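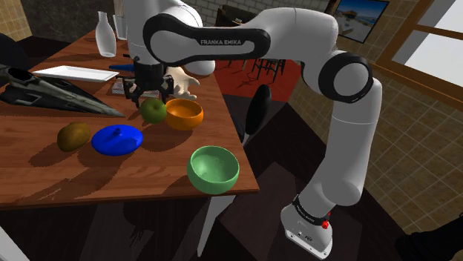

Khoa Văn は、ラジアンを単位と呼ぶのをやめればよいと書いてきた。弧の長さを半径で割った比なのだから、ただの数である。ただの数に rad という札を付けるから、学生は付けるべきか外すべきかで迷う。最初から付けなければ迷いようがない、という意見である。

前回、角速度の単位について短い文を載せたところ、届いた感想の多くはこれに近かった。筋は通っている。それでも私は反対で、rad は計算の途中でこそ書いたほうがよいと考えている。今回はその理由をもう少し長く書く。

次元と単位は別のものである

話がこじれる原因の一つは、「次元がない」と「単位がない」を同じ意味で使うことにある。長さを長さで割れば次元は消える。これは次元の話で、異論はない。ところが角度には測り方が複数ある。度で測ってもよいし、一回転を1としてもよいし、弧と半径の比で測ってもよい。どれも次元はないが、同じ角度に違う数値が付く。同じ量に違う数値が付くのなら、どの測り方をしたかを書かなければ数値の意味が決まらない。その役目をするものを、私たちは普段から単位と呼んでいる。

比だから単位は要らないという主張は、測り方が一つしかない場合には正しい。屈折率や摩擦係数がそうで、これらに単位を付けろと言う人はいない。角度は違う。直角は90であり、4分の1であり、2分のπでもある。三つの数のうちどれを書いたのかは、札がなければ読み手には分からない。

ラジアンが自然な測り方であることは認める。正弦の微分がそのまま余弦になるのはラジアンで測ったときだけで、ほかの測り方では係数が出る。しかし自然であることは、書かなくてよいことの根拠にはならない。光の速さを1とする流儀も自然だが、その流儀で書いた論文はどこかに必ずそう断ってある。角度だけが断りなしに済まされている。

回転数と角速度

実害がいちばん多いのは回転数と角速度の取り違えである。どちらも次元は時間の逆数なので、次元解析では区別できない。rad を落として s⁻¹ と書くと、単位の上でも区別できなくなる。

計算で示す。トルクが 7 N·m、角速度が 34 rad/s のとき、仕事率は 238 W になる。問題文の 34 が「34 s⁻¹」と書かれていたとする。これを毎秒34回転と読めば、2πを掛けて仕事率は 1495 W である(小数点以下は丸めた)。六倍以上の差があるのに、どちらの答えも単位はワットで、見たところおかしなところはない。毎分の回転数なら値の大きさで気づくこともあるが、毎秒の値どうしでは気づきにくい。

Tirnora のモーターの古い仕様書を読んでいて、同じ表の中に「s⁻¹」が二か所あり、片方が回転数、もう片方が角速度だったことがある。本文を最後まで読めば区別はつく。だが表というのは本文を読まずに使うために作るものである。rad の三文字があれば済んだ。

振動でも事情は同じで、74 Hz の振動の角振動数は 465 rad/s である。これを 465 Hz と書けば間違いだが、465 s⁻¹ と書けば間違いとは言われない。規則の上ではどちらの量も s⁻¹ で書けるからである。間違いと言えないものを間違えずに読めというのは、読み手に対する要求としておかしい。プランク定数に棒の付いたものと付かないものがあり、その違いを毎回覚え直している学生が多いのも、根は同じところにあると思う。片方を J·s、もう片方を J·s/rad と書いておけば、どちらに振動数を掛け、どちらに角振動数を掛けるかは見れば分かる。

トルクはエネルギーか

トルクの単位 N·m とエネルギーの単位 J は、基本単位まで戻せば同じになる。多くの教科書は、トルクをジュールと書いてはいけないと注意している。注意はするが、なぜいけないのかは「別の量だから」としか書いていないことが多い。別の量なのはその通りで、学生が知りたいのは、別の量がなぜ同じ単位になるのかである。

rad を残せば説明は短い。仕事はトルクと回転角の積だから、トルクは J/rad と書ける。一ラジアン回すごとに何ジュールの仕事をするか、という量である。回した角度を掛けて初めてエネルギーになる。ねじりばねの定数も N·m/rad と書けば、何で割ったものかが残る。実際、ねじりばねについては rad を付けて書く人のほうが多いはずで、同じ人がトルクの式では落としている。

ここには正直なところ弱みもある。トルクを力と腕の長さの積として計算すると、出てくるのは N·m であって、/rad はどこからも出てこない。力学をベクトルの外積から教える人がこの書き方を嫌うのは理解できる。つじつまを合わせるには、腕の長さのほうを「一ラジアンあたりに動く長さ」と読み、m/rad を持たせることになる。半径という同じ量が、幾何の半径として出るときと、回転と並進の換算係数として出るときとで、別の単位を持つわけである。私はこれを不都合とは思わないが、初学者に最初に見せる話でもない。

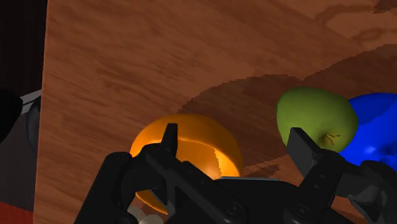 式を書き直すのか

反対論のうち、いちばん重いのは級数に関するものである。正弦を展開すると、θ の一乗、三乗、五乗が並ぶ。θ に単位が付いていれば、rad と rad の三乗を足すことになり、足し算が成り立たない。だから θ は無名数でなければならない、という議論である。

この議論は正しい。ただし、正しいのは正弦の引数についてであって、角度についてではない。数学の関数としての正弦は数を受け取る。物理の角度を渡すときには、rad で割って数にしてから渡せばよい。温度を対数に入れるとき、基準の温度で割ってから入れるのと同じ操作である。弧の長さも、厳密に書けば s = rθ/rad、速さは v = rω/rad となる。

では教科書の式を全部こう書き直せと言うのかと聞かれれば、言わない。v = rω は短くて覚えやすく、書き直す利益より手間のほうが大きい。それに、ここまで書き直すと、円周率の定義のあたりから全部に割り算が付いてまわり、式を眺めて構造を読むことが難しくなる。角度を独立な次元として扱う体系は昔から何度も提案されてきた。読めばどれもよくできているが、普通の授業で使われているのを私は見たことがない。使われない理由は、おそらく不便だからである。

私の提案はずっと小さい。文字式は今のままでよい。数値を代入した行では rad を書く。落とすときは落としたと分かるように書く。それだけである。半径 0.5 m、角速度 34 rad/s なら、途中の行に「0.5 m × 34 rad/s」と書き、次の行で「17 m/s」とする。rad が消えた行が、そのまま「ここで弧と半径の関係を使った」という記録になる。もし 34 が回転数だったなら、rad が出てこないので、消すものがないことに気づく。度で与えられていたなら、度を消してよい規則はないから、やはり手が止まる。

無名数だから自動的に消えるという教え方では、この確認ができない。学生は答えの欄に合わせて rad を付けたり外したりするようになり、採点する側も黙って見逃す。私も長いあいだ見逃してきた。

計算機の都合

単位を検査するプログラムでは、この曖昧さがもっとはっきり出る。私が授業で使っている Kindis という計算用のライブラリは、rad を数の1として扱う。変数に 34 rad/s を入れて表示させると、34 s⁻¹ と返ってくる。入力した情報が一つ減っている。回転数を受け取る関数にこれを渡しても、警告は出ない。単位の検査を付けた目的は取り違えを防ぐことだったはずだが、いちばん起きやすい取り違えが素通りする。

一方、Ninh は角度に専用の札を付ける設計で、角速度と回転数を別の型として扱う。そのかわり v = rω をそのまま書くと型が合わないと言われ、割り算を一つ足すことになる。最初は面倒に感じた。授業の課題を移し替えたとき、課題は全部で100問近くあり、修正が必要だったのは角度の出る問題だけだった。そのうち何問かは、元の模範解答のほうが間違っていた。いずれも2πの有無である。作ったのは私なので、人のことは言えない。

どちらの設計がよいかは用途による。短い計算を何度も打ち込む人には Kindis のほうが速い。私なら、後で別の人が使う計算は Ninh で書く。Ornham の実習室では両方を入れてあり、学生には最初に Ninh で同じ問題を解かせてから、好きなほうを選ばせている。多くは Kindis に戻る。それで構わないと思っている。一度型のエラーで止まった経験があれば、rad が何を区別していたのかは覚えているからである。

Khoa Văn への返事

迷いをなくすために rad をなくすという案に戻る。たしかに書かなければ、付けるか外すかでは迷わない。だが迷っている学生は、多くの場合、その数が回転数なのか角速度なのかを決めかねている。札を取り上げても、決めなければならないことは残る。外から見えなくなるだけである。

もう一つ、度のほうをどうするのかという問題がある。ラジアンが数の1であるなら、度は数のπ/180であり、パーセントと同じ種類の記号になる。数学としてはまったく問題ない。では、学生が「30°」と書くとき、0.52 という数を書いているつもりがあるかといえば、ないだろう。測量でも天文でも、度は単位として使われており、今後も使われる。度が単位でラジアンが単位でないという状態は、教室でいちばん説明しにくい。

次の学期からは、三月に刷った演習の冊子にある s⁻¹ をすべて見直し、回転数なら「回/s」、角速度なら rad/s に直して配る。放射能の章の s⁻¹ はベクレルに直す。立体角のステラジアンについては、光度の定義が絡むので、まだ考えが決まっていない。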